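# Plonance: Making a Web Series for Less Than a Used Couch

Our group project was an 11-minute pilot called *Plonance*, about two sisters who inherit a failing ferry in the town of Skekham. Edgardo Dalisay directed. I wrote it, then rewrote it at 3 a.m. when our ferry fell through.

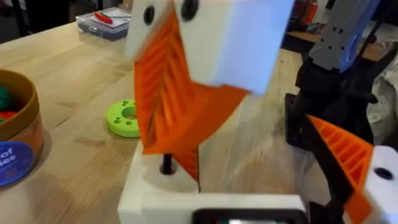

The budget was $299, most of it spent on sandwiches. Estrella, the older sister, was recast twice – the second time on the morning of the shoot.

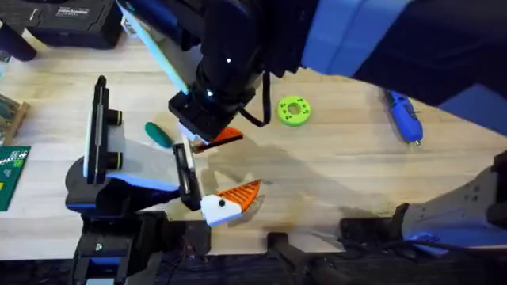
Dalisay felt the second episode should open on the funeral, and that the first should have too. He told me this on Friday, after the edit was locked.

By the end of September the pilot had 3309 views. I will admit to several of them.
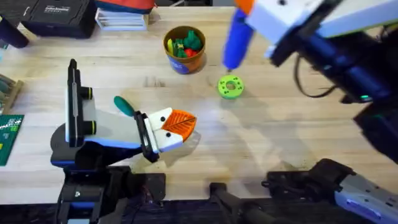
*Fig. 3. Two arms over the wooden tabletop.*

Episode two has a script and no boat.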